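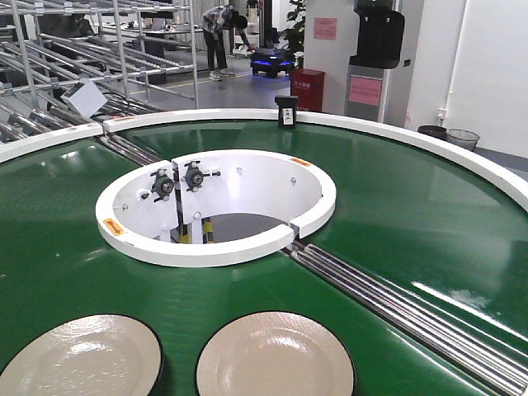 I bought my first decent watch at an airport, which every collector I know considers a small crime, and I've been making up for it ever since by having opinions. The one I'd like to get off my chest this time is about small watches. They're back, everyone is very pleased about it, and I think we're all being a bit silly.

For most of the time I've been reading about watches, the complaint was that they were too big. And they were! I had a Hamen diver for years that wouldn't go under a shirt cuff unless I left the button undone, and I told people this was a look. Then somewhere along the line the brands started digging through their archives, found that their grandfathers had sold perfectly nice things in modest sizes, and began reissuing them one after another. Timovo did it, Leung did it twice in the same year, and Drokska, who never made anything smaller than a hockey puck when I started collecting, now has a whole family of dainty dress pieces with cream dials and skinny leather straps.

I tried on the little Drokska in April. It's lovely. The hands are the right length (you'd be amazed how often they aren't), the crown is easy to grip, and the date window has been left off altogether, bless them. I wore it around the shop for a good while and the salesman was smart enough to leave me alone. Then I caught it in the mirror and thought, well, that's my aunt's watch. I don't mean it looked like a woman's watch, I couldn't care less about that. I mean it looked like hers in particular, a thing that had belonged to somebody with different wrists and a different life.

I gave it back and went for a sandwich.

My wrist, for the record, is 7 inches around, so right in the middle of the pack. The forums will tell you that a wrist like mine is "made for" the old sizes, and that anything larger is compensating for something. Ten years ago the same forums told me the same wrist could "pull off" a monster. My wrist hasn't changed. What changed is which photos people are posting, and I'd be a lot happier if we could admit that this is fashion and enjoy it as fashion.

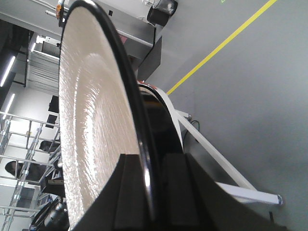

The part that really bugs me is the price. A smaller case should mean less steel, a smaller crystal and often the same movement the brand has been using all along, sometimes with a plastic ring around it to take up the slack. Yet the heritage model nearly always costs more than the big one next to it in the tray. Timovo's reissue is limited to 386 pieces and sells for more than $2,000 over the regular version, and as far as I can see the extra money gets you a domed crystal, a nice box and a booklet about the founder. I read the booklet in the shop. It's a good booklet, but come on.

I know what the answer is, because I've had this argument at dinner. You're paying for the story. Fine, I like a story too, and I've paid for a few (see above, airport). But a story should belong to the watch somehow. When Leung brought back its old railroad dial, it kept the funny lopsided numerals and the slightly-too-long minute track, and you could tell people at the company had fought over it. Some of these other ones just feel like a regular watch that's been through a hot wash and had "Heritage" added to its name.

Here's what I'd like instead, if anybody in a design department is bored enough to be reading. Make the same watch in 2 sizes, at the same time, for the same money, and put both of them in the window. Let people try them on without a speech. Some big guys will walk out with the small one and some small women will walk out with the big one, and the forums will have to find something else to be rude about. Bracelets, probably. I have thoughts on bracelets too, but my wife has asked me to space these out.

As for me, I still wear the Hamen most weekends, cuff undone. I did go back and try the Drokska again, in the dark blue this time, and it looked a good deal less like my aunt's. I haven't bought it. I do seem to have the salesman's card in my wallet, though.

Posted 9/3/22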